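About Plurnosik

Plurnosik is a small robotics workshop in Kiscombe. We teach robot arms to do simple bench jobs, such as pressing buttons and moving parts between boxes.

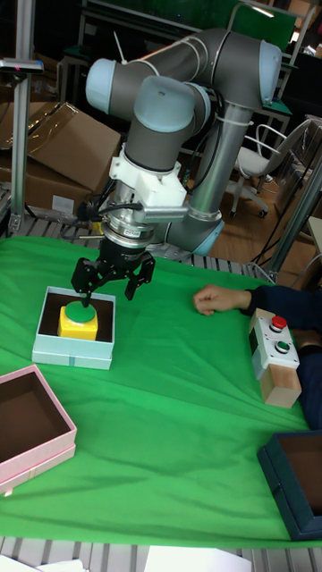

Most of how we work now goes back to a fault in January. An arm on a button-pressing job carried on down after contact and cracked the housing. The force limit had been left at 50 newtons after a test, and it should have been 21. No one was hurt. Izzati Pangaribuan went through the log and found the wrong value had been loaded for 1138 cycles.

We now check limits at every start-up – two people sign for it – and a stop button stays within reach of whoever is at the table. Bjarke Nørgaard looks after the fault book, and visitors are welcome to read it.

For visits, write to Frida Hauksdóttir at the Kiscombe workshop.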